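How to Clear Out and Touch Up an Old Metal Parts Bin

Every shop has one bin that has become a retirement home for odd bars and blocks. Ours came from a closing sale in Milleston, back when I believed a big gray bin would make me an organized person. It made me a person with a big gray bin.

You can put one back in decent shape in an afternoon. Start in the morning anyway.

What you need

Work gloves
A stiff nylon brush and a putty knife
Sandpaper, 80 and 120 grit
Dish soap, rags, a bucket
Rust-blocking primer and metal paint (I use Lencho gray, as the Stimham hardware store stocks nothing else)

Step 1. Take out the long pieces first

Lift bars by the middle and set them on a blanket. Go for whichever one is lying on top, even if you prefer the look of another. Pulling a bar out from under its neighbor is how I learned what a dropped bar sounds like at 5 in the morning, and what my household thinks of it.

Step 2. Get the short stuff

Small blocks migrate to the back and stay there. Reach in from the long side, and mind the rim. Thin metal edges have no sense of humor.

Step 3. Look over the coating

Wipe down the walls and check for flaking. Scratches on the bottom are just wear, and you can leave them alone. A ragged edge where the coating has let go needs attention.
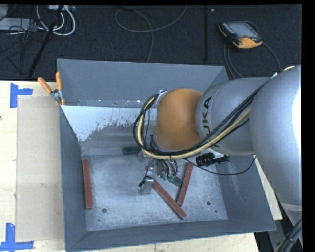 Flaked coating on the slope below the far wall, with three bars and a green block still to come out.

Step 4. Scrape and sand

Work the putty knife under the loose coating until it stops lifting, then feather the edge with 80 grit and finish with 120. Wear a dust mask. If you don't know what the old coating is, test it for lead before you touch it.

Step 5. Wash, dry, paint

Soap, rinse, dry completely. One coat of primer, two of paint, and follow the times on the can. I ignored them once and ended up with a bar permanently honored in the finish.

Leave the bin empty overnight before refilling it, bars first, blocks in a separate tray. My tray is an old Jiston drawer and already has a tape measure and half a hinge in it.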